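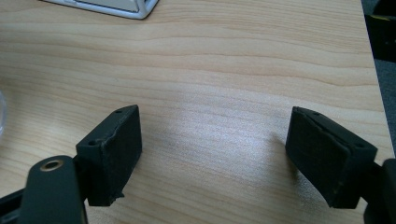 Figure 6.1 Finger pads on a hand-held gripper over a wooden tabletop. The left pad is chipped along one corner.

Chapter 6
Planning and Paying for Equipment

What this chapter covers
Counting the full cost of a gripper station
Telling wearing parts from lasting parts
Setting a spares budget
Comparing two quotes that are not laid out the same way
Deciding when to replace and when to repair

Key terms: purchase price, wearing part, spares allowance, lead time, service interval, landed cost

The pads in Figure 6.1 are small, and on most equipment lists they do not get a line of their own. They come with the tool and are counted as part of it. The chip on the left pad shows why that habit causes trouble later. A pad can be damaged long before the arm behind it is due for replacement, and if the budget has no money for pads, the whole tool may sit on a shelf while someone looks for it.

Chapter 5 dealt with choosing a gripper for a task. You should now be able to write down the width of the opening you need, the weight of the heaviest part, and the kind of surface the fingers will touch. In this chapter we take that written requirement and turn it into a purchase plan.

6.1 The price on the quote

A quote gives a purchase price. It may or may not include shipping, mounting hardware, cables, software, training, and a first set of spares. Two suppliers can offer nearly the same tool and arrive at very different totals because one has left half of these out.

Take the case we will use through the chapter. Montoya, a small shop that packs parts into trays, wants six hand-held grippers so that its staff can record how each tray is filled. It asks two suppliers for prices. Clireck quotes one figure per tool with everything included. Drirnen quotes a lower figure per tool, then lists pads, fasteners, and shipping on a second page. The buyer at Montoya looks at the first page only and prepares an order with Drirnen.

Before reading on, list what you would want to see on both quotes before comparing them. Keep the list. You will need it for the worksheet at the end of Section 6.3.

The total you pay to have the tool in your building and ready to use is called the landed cost. It is the only number worth comparing between suppliers. To find it, start with the purchase price, add every item you must have before the first day of work, and add freight and taxes. Leave out anything you could buy later. That goes in the operating budget, which we come to in Section 6.4.

6.2 Wearing parts and lasting parts

A wearing part is one you expect to replace during the life of the tool. Finger pads are the usual case. So are belts, cable ties, suction cups, and batteries. A lasting part is one you expect to keep until the tool is retired — a frame, for instance, or a mounting plate.

The line between the two depends on the job. A pad that handles foam blocks may last for years. The same pad closing on cut metal may not. Layered printed parts, such as the left pad in the figure, can often be made in-house at low cost, but someone has to have the file, the material, and a free machine. These should be written into the plan by name.

Montoya set its service interval at 400 hours of use. At each interval the pads are taken off, checked for chips and loose edges, and either put back or thrown out. The shop's plan assumes that every pad will be thrown out. This is a cautious assumption, and it makes the arithmetic simple. If some pads survive, the money carries over to the next period.

Each gripper has two pads, so one full change for Montoya takes 12 pads. The shop buys 48, enough for four full changes, and stores them with the fasteners that fit them. Pads without fasteners are a common and avoidable cause of delay.

6.3 Lead time

Lead time is the number of days between placing an order and having the goods in hand. It belongs in the budget as well as the schedule. A part with a long lead time must be bought early and held, and money spent on held stock cannot be spent on anything else.

Ask each supplier for lead time on spares separately from lead time on the tool. The answers may differ a good deal. Grirnon, a distributor that stocks tools from several makers, ships complete grippers from its own shelves but orders pads from the maker only when a customer asks for them. A buyer who placed an order in June and asked only about the tool would learn about the pads when the first set wore out.

Worksheet 6A asks you to prepare a landed cost and a spares order for Montoya from both quotes. Use the list you made in Section 6.1, and mark any item that a supplier has left out so that you can ask for it in writing.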